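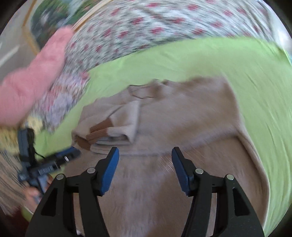 Bedding > Fitted Sheets > Issa Collection
Reading time: 1 min

Issa Fitted Sheet, Deep Pocket

The Issa fitted sheet is produced by Jillov for residential and guest accommodation use. It is woven from combed cotton and elasticated on all four sides to fit mattresses up to 32 cm deep.

Colors are dyed in small lots, and slight variation between lots is to be expected. Customers furnishing several rooms should place a single order.

Wash at 40 degrees with similar colors. Do not bleach. Tumble dry on low.

Orders are dispatched from the Grundwood warehouse. Trade customers may request swatches from the Fornorholm showroom. Item no. 4000-23.

Last updated: Friday, October 31, 2025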